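Subtitling a Feature Documentary for TV Delivery
Duygu Akbulut
Last updated 27th February

The steps below cover subtitles for a finished documentary in two or more spoken languages, from locked picture to delivered files. They assume a picture lock, a dialogue list and an editor who can still be reached. They do not cover closed captions for deaf and hard-of-hearing viewers, which need sound cues and speaker labels and should be made as a separate file.

The working case is Drirkwood, a film in Turkish, Slovak and English, with a running time of 118 minutes before the broadcast cut.

1. Get the right reference file

Ask the editor for a low-resolution export of the locked cut with burned-in timecode. The timecode window goes at the top of the picture, where it will not cover the subtitle area. The export must have the same frame rate as the master. A file made at 25 frames per second and checked against a master at 23.976 will drift by a little over two seconds each minute, and the drift is easy to miss if only the opening is checked.

Write down four things before starting: frame rate, first frame of picture, drop or non-drop timecode, and total duration. Put them at the top of the translation sheet. 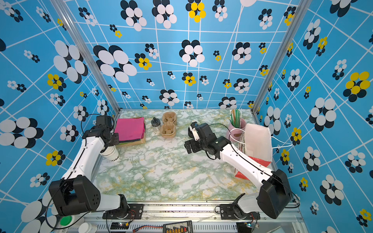

If the master starts at 01:00:00:00, set the project offset to match. Do not start from zero and plan to shift later. Shifted files tend to get mixed up with unshifted ones, and both will open without an error.

2. Build the transcript

Transcribe every line in the language in which it is spoken. Include overlapping talk, phone voices and anything half heard in the background. Mark unclear speech with a timecode and a question mark. On Drirkwood the first pass had 257 unclear marks, most of them in two kitchen conversations recorded on a single lapel mic. Oľga Hubáček went through the Slovak passages and Kaan Tekin did the Turkish.

Keep one row per line of speech, with these columns:

In time
Out time
Speaker
Original text
Translation
Notes

Names of towns, agencies and legal forms go in a separate glossary. Decide on one English term for each and keep to it. A court hearing should not turn into an interview ten minutes later. Where a term has a fixed legal meaning, use the wording on the documents that appear in the film, even if it reads stiffly.

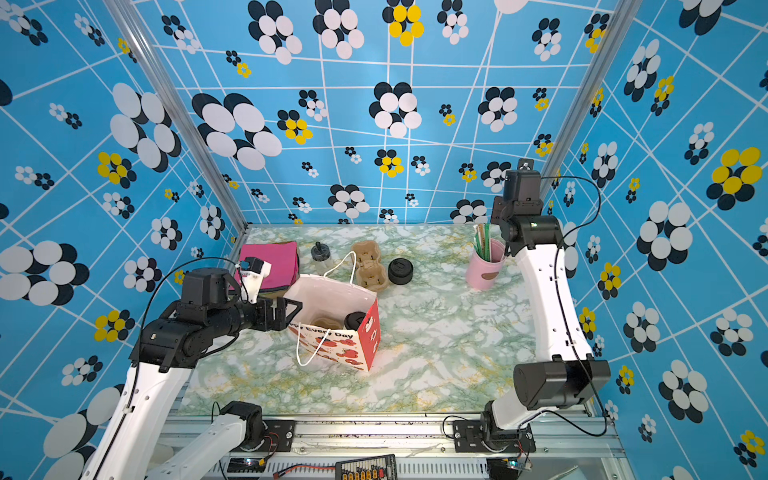
Two robot arms in a work area with blue patterned walls.

3. Translate to length

Subtitles are shorter than speech. Work to the reading speed in the buyer's delivery sheet. If there is no sheet, 17 characters per second and 42 characters per line are workable settings, two lines at most. Cut in this order:

Repeated words and false starts
Forms of address the viewer has already heard
Filler at the start of an answer
Clauses that restate the question

Do not tidy the grammar of someone who is upset or speaking a second language to the point where it sounds like a written statement. Do not add facts to help the viewer either. If a place name needs explaining, ask the director whether a title card can do it.

The finished file for a feature with steady dialogue will be about 3,000 lines of source text reduced to somewhat fewer subtitles. Plan the budget on source lines.

4. Time the subtitles

Bring each subtitle in on the first frame of speech, or one to two frames later. Leave at least two frames between subtitles. Minimum duration is one second, maximum seven.

Shot changes need a separate pass. When a subtitle ends within half a second of a cut, pull the out time back to two frames before the cut. When speech runs over the cut, let the subtitle run well past it. Interviews with heavy B-roll take the longest here, as the voice rarely stops where the picture does.
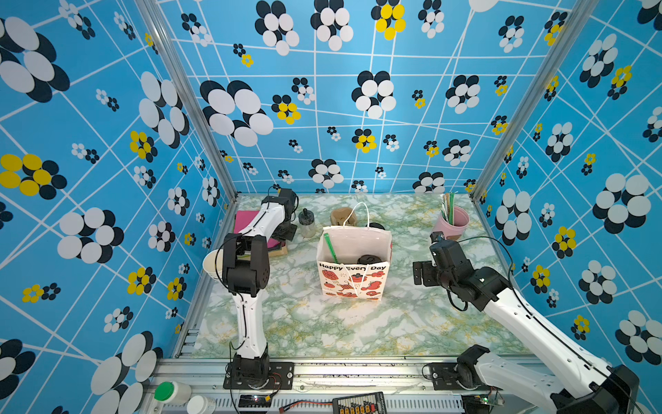
Work cell with flower-print panels on three sides.

5. Move lines clear of on-screen text

Lower thirds, archive captions and letters shown on screen will collide with subtitles. Make a list of every piece of on-screen text with in and out times. For each one, either raise the subtitle to the top of the picture or hold it until the text is gone. Raise the full exchange, not a single line in the middle of it – jumping up and down is hard to follow.

On-screen text in another language needs its own subtitle, usually in capitals. Dialogue takes priority if the two fall together.

6. Check

Run the software's error check first and clear it to zero. Then watch the film at normal speed, without stopping, on a TV. Note times on paper. A second viewer who does not speak the source languages should do the same; Bernardo Serrano did this for Drirkwood and returned a list that the error check had not touched. 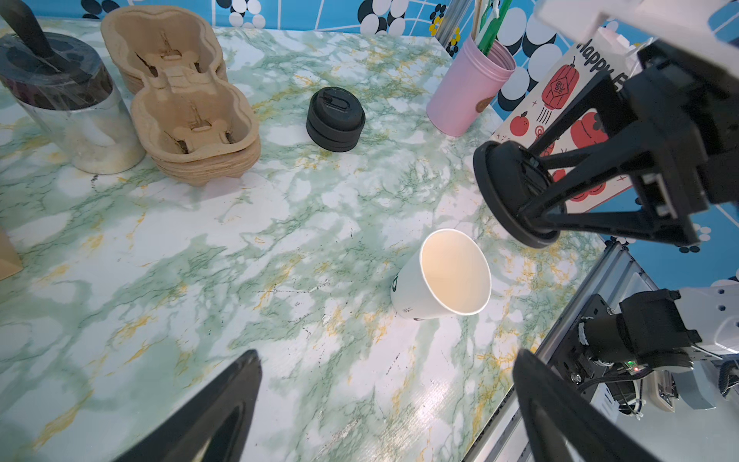 Paper cup on the tabletop, gripper fingers open.

7. Export and deliver

Export one file per language per cut. Name each with title, language code, frame rate, cut and version:

DRIRKWOOD_EN_25_BROADCAST_V04

Open the exported file in a plain text editor and look for broken characters. Turkish dotted and dotless i and the Slovak ľ are the usual failures. Save as UTF-8 unless the buyer asks for something else.

Send the glossary with the files. If the broadcaster orders a shorter cut later, ask for an edit list and retime from that.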